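Jikix Sorting Station: bin picking for small shops, returns desks and the occasional brave household

Model: Jikix Sorting Station, bench version
Sold by: Rundale
Status: taking orders, next batch ships in April

We get asked the same thing nearly every time somebody calls: can it tidy up yet? It's a fair question, and we'd like to give you a proper answer before you spend any money with us. The short version is that it can tidy one bin, pretty well, if you help it a little. The long version is the rest of this page, so pour yourself a coffee.

The Sorting Station is a bench kit that goes with an arm you already own. You get the gripper, the overhead camera mount, the control box and a year of the Pan software, which is the part that looks into a bin of mixed stuff and decides what to reach for first. Muchen Lei, who wrote most of Pan, likes to say that picking things up is easy and choosing is hard — and after two years of watching it choose, I agree with him.

What it does well today is small, everyday objects that landed in a heap. Stationery, boxed goods, soft toys, hand tools that aren't too heavy. In our own shop we ran 444 picks over a long stretch of mornings and it got 252 of them on the first try. Most of the rest came out on the second or third go, and 36 never came out at all until one of us reached in. 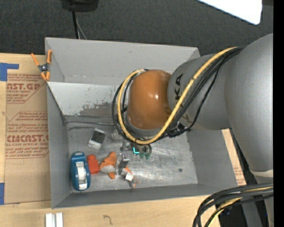

Clear plastic is still the thing that gives us the most grief. So are items pushed right up into a corner, and anything thin that lies flat against a shiny floor. Soft things are kinder than you'd expect, and they forgive a sloppy grip. If your work is mostly clear packaging, please talk to us first, and we may well tell you to wait a year.

As for the house, well, we'd love to say yes! Fengying Song took a unit home and had it sorting her kids' toy bin for six weeks. It did the sorting nicely (slowly, but nicely). It did not pick anything up off the floor, and it couldn't carry the bin to the table, so she was still doing the part she'd hoped to get out of. Laundry, dishes and beds are a different kind of work and this kit doesn't try them.

In a shop it makes a lot more sense. The bin always sits in the same spot, the light stays the same, and there's somebody nearby to clear a jam.

In the box
Two-finger gripper with spare tips
Camera mount and camera
Control box and cable set
Pan software, one year
Printed setup guide

You'll need
A compatible arm (send us the model and we'll check it for you)
A sturdy table
A bin with an open top and firm sides

Setup takes most people an afternoon. If you've used the older Dovolia kit, your mount will fit, but the cables won't, so please don't force them. Questions go to the Rundale sales desk, and one of us will call you back, usually before 6 in the evening.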